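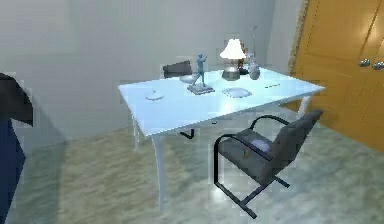
Cómo cambiar los tiradores de un mueble (y tapar los agujeros viejos sin que se note mucho)

Actualizado el 30 de noviembre de 2024

Voy rápido que tengo la cocina a medias. Me lo habéis pedido varios por correo y siempre contesto lo mismo, así que lo dejo aquí y ya. Vale para armarios, cajones, aparadores, lo que sea que tenga un tirador con tornillo por detrás. Puertas de paso con manilla no, eso es otro mundo.

Tiempo: una tarde si los agujeros coinciden. Si no coinciden, una tarde más el secado de la masilla, o sea, al día siguiente.

Lo que hace falta

Destornillador de estrella, uno bueno, de los que no bailan.
Taladro con broca de madera de 5 mm y otra finita, de 2.
Cinta de carrocero.
Lápiz con punta. Punta de verdad.
Regla metálica o escuadra.
Masilla para madera, si hay que tapar.
Lija de grano medio y lija fina.
Un taco de madera de desecho.
Sargento o alguien con paciencia que aguante el taco.

Paso 1. Medir lo que hay

Antes de comprar nada. La medida que importa es de centro a centro de los tornillos, no el largo total del tirador. En las tiendas lo llaman distancia entre ejes, o entrecentros, o intereje, cada uno a su manera. Quita un tirador, dale la vuelta y mide de centro a centro. Apúntalo. En la mano, si hace falta.

Mide también el grosor de la puerta, con el tirador quitado. De eso depende el largo del tornillo. Los que vienen en la bolsita suelen ser para puerta normal de cocina y en un mueble antiguo macizo se quedan cortos, y en uno de puerta fina sobran y el tirador queda bailando por mucho que aprietes.

Paso 2. Elegir

Lo más cómodo: mismo entrecentros. Atornillas y a cenar. Si no encuentras la medida hay tres caminos: tirador con placa que tape los agujeros viejos, pasar de barra a pomo usando uno de los agujeros y tapando el otro, o tapar los dos y taladrar de nuevo.

Yo compro casi siempre en Ferraro, que tienen cajón de restos y a veces sale el juego entero por nada. Los de Candetti son bonitos pero ojo, el tornillo es de rosca propia y si pierdes uno te toca pedirlo. A mí me falta uno desde marzo.

Compra uno o dos de más. Siempre. Dentro de cinco años ese modelo no existe.

Paso 3. Quitar los viejos

Abre la puerta, sujeta el tirador por fuera con una mano y afloja por dentro con la otra. Si no sujetas, gira el conjunto y te raya el barniz. Si hay pintura encima del tornillo, rasca la ranura con un punzón antes de meter el destornillador, que luego se come la cabeza y vienen los llantos.

Tornillo pasado: goma elástica ancha entre la punta y la cabeza, aprieta fuerte y gira despacio. Funciona más veces de las que parece. Si no, broca y fuera.

Debajo del tirador viejo suele haber un cerco de mugre o de color distinto. Agua tibia y jabón neutro, paño bien escurrido. Si es diferencia de color por la luz, no sale limpiando, así que elige un tirador que pise ese cerco.

Paso 4. Tapar los agujeros (sáltatelo si coinciden)

Masilla del tono de la madera o un punto más clara, que al barnizar oscurece. Por detrás pega un trozo de cinta para que no se escape. Rellenas con espátula, aprietas bien, dejas un poquito de bulto. Al secar merma.

Espera lo que diga el bote. Lo que diga, no la mitad.

Lija media y luego fina, siempre a favor de la veta. Si la masilla se ha hundido, segunda mano. En muebles lacados de color liso se disimula muy bien con la pintura de retoque. En madera a la vista se nota algo, depende de la veta y de las ganas de mirar. Gualtiero Galli me escribió que él mete una espiga de la misma madera encolada y la enrasa con formón; queda mejor, sí, pero hay que tener el formón afilado y la mano hecha.

Paso 5. Hacer la plantilla

Aquí es donde la gente se lo salta y luego una puerta queda más alta que la otra. Coge cartón rígido o una tablilla fina. Le marcas el borde de la puerta, el canto de abajo, y los dos puntos de los tornillos. Haces los agujeritos en la plantilla con la broca de 2. Escribe ARRIBA y FUERA con rotulador, porque al darle la vuelta para la puerta contraria te lías seguro.

Altura: en muebles bajos, barra hacia la parte de arriba de la puerta. En muebles altos, hacia abajo. En armarios de suelo a techo, a la altura de la mano con el brazo relajado, y ahí no hay norma, ponte delante y prueba con el tirador pegado con cinta. Déjalo pegado un día entero y ve pasando por delante.

En puertas dobles las dos barras van a la misma altura y a la misma distancia del canto. Pon la plantilla con las puertas cerradas y comprueba el espejo antes de taladrar. Si una puerta está descolgada, primero se regula la bisagra y despues se marca. Al revés no.

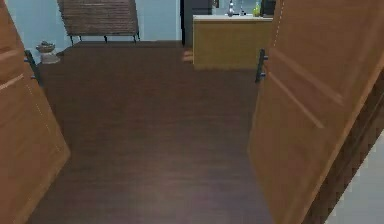
Puertas dobles de madera con tiradores de barra en negro.

Paso 6. Taladrar

Cinta de carrocero donde va el agujero, marca encima de la cinta. Así no astilla tanto y el lápiz se ve. Punzón en el punto para que la broca no patine.

Primero la broca de 2, recta, sin apretar. Luego la de 5. Por detrás el taco de madera bien pegado a la puerta, con el sargento. Sin taco revienta la salida y en melamina es un desastre que ya no se arregla.

Taladra siempre de la cara buena hacia dentro. Velocidad media.

Si te has desviado un pelo, no pasa nada: agranda un poco el agujero por el lado que haga falta, la base del tirador suele taparlo. Un pelo, digo. Si es más, masilla y a repetir.

Paso 7. Montar

Presenta los dos tornillos a mano, sin apretar ninguno. Cuando los dos han cogido rosca, aprietas alternando. Si aprietas el primero a tope el segundo no entra, es de cajón.

Nada de taladro atornillador para el último apretón. A mano. La rosca del tirador barato es blanda y se pasa enseguida.

¿Tornillo largo? Arandela por dentro, o lo cortas con la tenaza y repasas la punta con lima. Hay tornillos con muescas para partirlos a medida, cómodos. ¿Corto? No fuerces, compra otros, valen céntimos.

Cosas que preguntáis

¿Se puede pegar en vez de atornillar? En un cajoncito que casi no se abre, pues mira. En una puerta de armario no.

¿El negro mate se estropea? Se marca con la grasa de los dedos y con productos fuertes pierde. Paño húmedo y secar. Viola Cattaneo me comenta que a los suyos les pasa cera incolora y van bien, yo no lo he probado.

¿Mezclar pomos y barras? Sí, pomos en puertas y barras en cajones queda muy normal. Mismo acabado en todo.

¿Y si el mueble es de alquiler? Guarda los viejos en una bolsa con sus tornillos, pegada por dentro del propio mueble. Y mejor no taladres, busca el mismo entrecentros.

¿Cajones anchos, uno o dos tiradores? Si la guía es buena, uno centrado y largo. Con guías viejas de madera, dos, y tiras con las dos manos o se cruza.

Se me mueve al mes. Normal, la madera cede un poco. Reaprieta a mano. Si vuelve a pasar, una gotita de fijatornillos del flojo, del fuerte no que luego no lo sacas.

Creo que no me dejo nada. La tabla de medidas la subo cuando pueda, que la tengo en una libreta. Dudas en los comentarios, contesto cuando acabe los cajones de abajo.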